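Butter Side

The call came in at half four. Cell down, breakfast line, hotel in Bumden. I had one boot on.

"It misses the butter," the kitchen said.

Misses how?

"Just misses it. Closes on one side and shoves."

I wrote SHOVES on my hand, no paper, and went for the van. Flornus pays double after dark and I owed them a favour on top, the Badau business, which I won't go into. Rain all the way. Wipers doing their best. I had the laptop on the passenger seat with the belt round it, and a bag of hex keys that rattled on every bend till I put my hat on them.

The date on the job sheet was December 30, 2023. Somebody had already typed it in for me, and under it, in the box for faults: wont pick up. In the box for actions taken: shouted.

The kitchen was bright and everyone in it hated me. You get that. They had breakfast for over 700 the next morning, wedding on top of a coach party, and the arm sat folded up at the end of its bench with a tea towel over the wrist. Like a parrot put to bed. I took the towel off and hung it on the oven door.

It was an old Ragnarsson, the short one. I like them. Heavy in the shoulder, fussy in the hand. I did the brake check first, then the cables, bending each one where it goes through the elbow and watching the light on the box. Green, green, green. Wiggled the connector at the wrist. Green. Then the finger bolts. Left side snug. Right side snug, but there was a bright new ring round the washer, and that washer was not one of ours.

Had anyone had the fingers off?

A lot of looking at the floor. Then the porter, quite a young lad, said they'd had them off for cleaning. In the dishwasher. Put them back the way they looked right.

Fine, I said. It was not fine. There's a pin in each finger and a hole for each pin and the pin from the right one was in a saucer by the till, with the paperclips.

So. Pin back in. Proper washer. Torqued it, wiped it, sent the hand home, open, shut, open, shut, feeler between the tips. Good. Then I taught it where its own hand was again, which takes 13 touches on a steel ball and can't be rushed, and I rushed it, and had to do it again.

By then it was gone seven and they wanted the bench. Of course they wanted the bench. Trays were coming out onto it whether I liked it or not. I couldn't run a pick with people's elbows in there, and I wasn't going to load the new numbers and drive off hoping. So I sat on an upturned crate by the walk-in, got the laptop warm, and put the numbers into the other kitchen.

Every cell has one, at Flornus. A copy. You park the arm over the copy of the plate and look down through the wrist and see what it would see. Ours had been built by somebody who'd plainly wanted a nicer kitchen than Bumden had. Marble, no less. 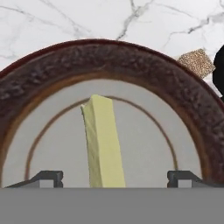

The other kitchen, seen from the wrist. Fingers open, butter between.

I stayed on that view longer than I needed to. A finger on either side of the stick and a good gap to both. The real bench is steel and has a dent in it where somebody dropped a mixer. Not a vein anywhere. I thought, who sat down and drew the cracks in that marble? Paid by the hour, I hope.

The porter had come round behind me with a mug of tea.

"Is that ours?"

Sort of.

"We haven't got plates like that."

No.

"That's a nice plate, though."

It was a nice plate. Brown rim, all rough, like something off a stall. I told him that the plate didn't matter, only how high it sat and where the butter lay, and he nodded and kept looking at it. Then he asked was it always night-time in there or did it get a morning. I said I'd never checked. I hadn't.

Ran the close. The fingers came in, met the butter together, both sides at once, no shove. Lifted. Put it down. Turned the stick 5 degrees, ran it again. Then the other way. Then I let it do three in a row while I drank the tea, which had sugar in it, I don't take sugar, I drank it.

"So it's mended," the porter said.

In there it is.

He took that more seriously than I'd meant. He went off and spoke to the head of the kitchen, low voice, and I watched her look at the bench, and at me on my crate, and at the clock. Then she started moving trays. Didn't say a thing. Cleared me a yard of steel and stood there with her arms folded at the end of it.

I loaded the numbers. Half speed. Hand on the stop. The porter set out a stick on one of their own plates, plain white, chipped, and he laid it very carefuly a bit left of the middle, the way it had been on the screen.

Doesn't have to match, I said.

"I know," he said, and nudged it a hair further.

Arm came over. Long wait while it had its look, the old ones always take a wait, you could hear the extractor fan and somebody's radio. Down. Open. Down a bit more. I had the stop button half pressed, my thumb gone white.

It closed. Both sides. Up it went with the stick held level, over to the tray, down, and it let go and backed off as if the butter might wake.

"Again," said the head of the kitchen.

We did it again. Full speed the third time and she went back to her trays, so I took that as a signature.

Job sheet. Finger pin refitted, washer replaced, hand recalibrated, picks checked. Under advice to customer I put: do not remove fingers for washing, wipe only, and there's a cover for it, ask us, January delivery. I gave the porter the spare pin in a sandwich bag. He wrote PIN on the bag and put it in his top pocket and did up the button.

Laptop was still open on the crate when I came back for it. Arm parked over the nice plate. I sat down a minute with my coat on, and went through the menus to see whether there was a setting for the time of day.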